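Palura stone

Palura stone is a trade name for a speckled, granite-like material sold for kitchen counters. The name comes from Palura, a hill near the town of Cledow, although no record shows that any stone was ever cut there. Sellers have used it for several unrelated products, some quarried and some made from crushed rock and resin.

Most claims about its age go back to a pamphlet by Emrys Hughes, a Cledow builder, who wrote that 2,714 slabs left the hill in a single year. He gave no source. The parish accounts for Etdale, which list 158 loads of stone passing through on the only road, do not say what kind it was. 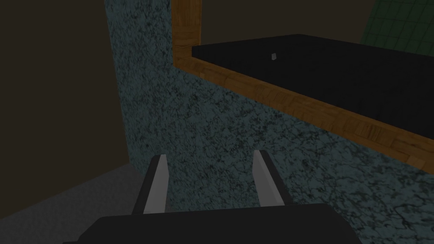 Claims about hardness are no better supported. The Prydderch catalog calls the material "scratch-proof" – a term it never defines – and cites a test of 19 samples without giving the method. Later sellers repeated the wording. Buyers are usually told that it needs no sealing, which may be true of the resin versions but is doubtful for any natural stone sold under the same name.

See also: Countertop; Engineered stone; Trade name

Last edited 2025-11-01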